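Moriarty Bag Repair: Frequently Asked Questions

What kinds of bags do you repair?
Handbags, backpacks, duffels and soft travel bags, in fabric or leather. We don't take hard-shell suitcases.

Do I need to empty my bag first?
Yes, including the inside pockets. Anything we find gets bagged, labeled with your ticket number and returned with the repair.

Can you replace a broken ring or hook?
In most cases. We stock rings and hooks in silver, brass and black finishes. If a piece came off, put it in an envelope and send it along, even if it's bent. A new ring costs $20 fitted. If the strap needs new stitching too, we'll call you with a price before starting.

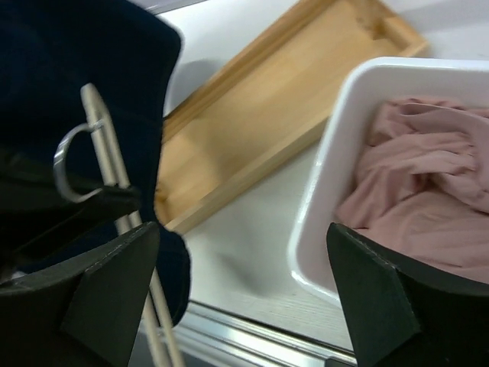 Straps are priced separately. Stitching a strap back on is $50 per bag, whether one end has come loose or both. A full replacement strap depends on the width and material, so we quote those after seeing the bag.

Will the new parts match the old ones?
Finishes change with wear, so a new ring next to an old one may look brighter. If that bothers you, ask us to change them in pairs.

How do I clean dark fabric before sending it?
Use a soft dry brush and go in one direction. Please don't use stain remover. It can leave pale marks on navy and black cloth that we can't fix.

Do you work on Vindier and Vosell bags?
Yes. We keep Vosell buckles in stock. Vindier parts are ordered for each job and add to the wait.

Is my bag insured while you have it?
Up to $200. For a bag worth more, tell us when you book and we'll add cover.

Who does the work?
Lucimara Mendonça checks every bag in and does most of the hand stitching.

When can I drop off?
Any weekday before 4 p.m. In December we stop taking new repairs once the shelves are full, so call first.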